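Gotton Tabletop Notes, data card

Last edited 6/8/19

What it is

A set of written records on pale wood and wood-look tabletops, collected from people who bought, sanded, oiled, lacquered or inherited one and then had to live with it. There are 929 tables in the current release and 1,455 notes attached to them, so some tables have several notes and a lot have only one. Each record covers the surface, the finish as reported, the cleaning routine as reported, and any complaints.

I keep writing "as reported" and I will keep writing it. Most owners do not know what their table is made of. They know what the listing said.

Why it exists

The first version was the Bouzid list, a plain spreadsheet passed around by people who refinish furniture at home. It had one column for "wood type," and that column was close to useless. "Oak" meant oak, oak veneer, a printed film with an oak pattern, and in one case pine with an oak-colored stain. People were then using the column to decide how hard they could sand. A few of them went straight through the face and wrote in to say the list was wrong. They were right.

Gotton keeps the old rows and adds a second opinion on each one. Where the second opinion disagrees with the owner, both are kept. Please do not merge them.

What is in it

tables.csv, one row per table. Columns are table_id, room, shape, color_reported, color_checked, material_reported, material_checked, finish_reported, age_reported, source.

notes.csv, one row per note. Columns are note_id, table_id, topic, text. Topic is one of cleaning, damage, repair, glare, purchase, other.

grain_terms.txt, the word list used for describing figure. It is short on purpose. The old list had 31 terms for grain and checkers could not agree on half of them. The current one has straight, cathedral, wavy, mixed and unclear.

changes.txt, which is up to date through this release and patchy before it.

About the material columns

material_checked can be solid, veneer, printed, or unknown. Unknown is the most common value by a wide margin and I don't consider that a failure. A checker needs an edge, an underside or a damaged corner to say anything worth saying. The top face alone won't do it. A cathedral figure, the nested loops you get when the cut runs flat through the growth rings, shows up on a plank, on a veneer, and on a print of either one.

There is a popular trick where you look for the same knot or loop repeating across the top, and if you find it, you call it printed. Fine when it works. Veneer sheets cut from the same log and laid side by side can look nearly the same too, and a small table may not be big enough to show a printed pattern twice. We accept the repeat test as supporting evidence only.

The other trick is running a fingernail over the grain to feel for pores. Embossed films have texture. A thick lacquer over real wood may have none. We stopped recording this one.

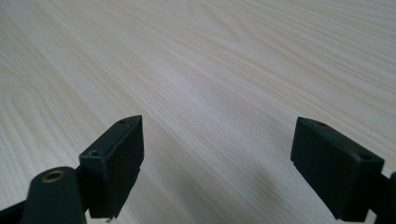

Color is the next problem. Owners describe the same pale top as cream, white, natural, blond, birch, bleached oak and "sort of beige." color_checked uses four values for light tables: off-white, cream, tan, yellow. Checkers were told to read color away from any bright patch, because reflected daylight pulls a cream surface toward blue and reflected lamp light pulls it toward yellow. Whether they all did so is another matter. If your work depends on telling off-white from cream, I would look for a different source.

Glare

This topic was added in July of last year after too many notes on it turned up under "other." People buy a light table to brighten a room and then find that the middle of it shines back at them through breakfast. The usual advice in the notes is to switch to a matte finish, move the table, or put a cloth on it. The cloth people seem happiest, though they also stop writing in, so who knows.

A few notes claim that a particular polish reduces glare. I left them in under their own topic and would not put any weight on them. Polish is sold to make things shine.

Cleaning notes

These are the most numerous and the least reliable part of the set. The pattern is nearly always the same: a person describes what they do, says the table looks great, and gives no idea of how long they've had it. Vinegar, dish soap, plain water, baby wipes and furniture spray all have loyal supporters. All of them have complaints against them as well, sometimes about what sounds like the same kind of top.

What I think the notes can support: standing water at a seam is bad for every material in the set, and scouring pads leave marks on every finish in the set. Past that, read with care. We have no before-and-after measurements of anything.

Sources

Most of the rows come from three places. The Bouzid list supplied the oldest ones. The Sellby secondhand board supplied the listings, copied with permission of the people who posted them. The rest came through the Ukodmont form, which asks the same questions in a fixed order and so produces tidier records, though tidy isn't the same as correct.

Sellby rows need the most suspicion. They were written to sell a table. "Light wear" covers anything from a faint ring to a burn the size of a saucepan, and "solid wood" was typed in by people who had clearly never looked underneath. We did not clean up the wording. The source column says where each row came from so you can drop them if you want, and for anything to do with damage I probably would.

Known problems

Age is a guess in nearly every row. Owners round to five or ten years, and secondhand buyers repeat whatever the seller told them.

Kitchens are heavily overrepresented. Desks were only let in with the second release, and there are still people on the mailing list who think they should come out again.

Dark tables are missing by design. If one slipped in, open an issue.

Some table_ids were reused when the spreadsheet was split into two files. We caught 3 and fixed them. There may be others.

Shape has "oval" and "round" mixed up in the Bouzid rows. A round top seen from a chair looks oval, and several owners apparently filled in the form sitting down.

Using it

Both csv files are UTF-8 with commas and quoted text fields. Join on table_id. An empty cell means the question was not asked. "Unknown" means it was asked and could not be settled. These are different and people keep collapsing them, then emailing to say that the totals don't match.

Please don't use this to work out what share of pale tables are real wood. The people who write in are people who care about their tables, or are angry at them, and neither group is a sample of anything. It can be used to see how owners talk about surfaces, which words they mix up, and what they try first when something gets spilled.

Sending in a table

One table per submission. Tell us the room, the shape, what you were told it was made of, and who told you. If you can see a raw edge or the underside, say what it looks like in your own words and leave the material name out of it. Don't sand a test spot for us. If you have used the same cleaner for more than a year, give the year you started.

Corrections to existing rows are more welcome than new rows at the moment. The backlog is long and I'm not in a hurry to make the file bigger.

License

Text and tables may be reused with credit to Gotton Tabletop Notes. Listings from Sellby may be quoted in part but not reposted whole.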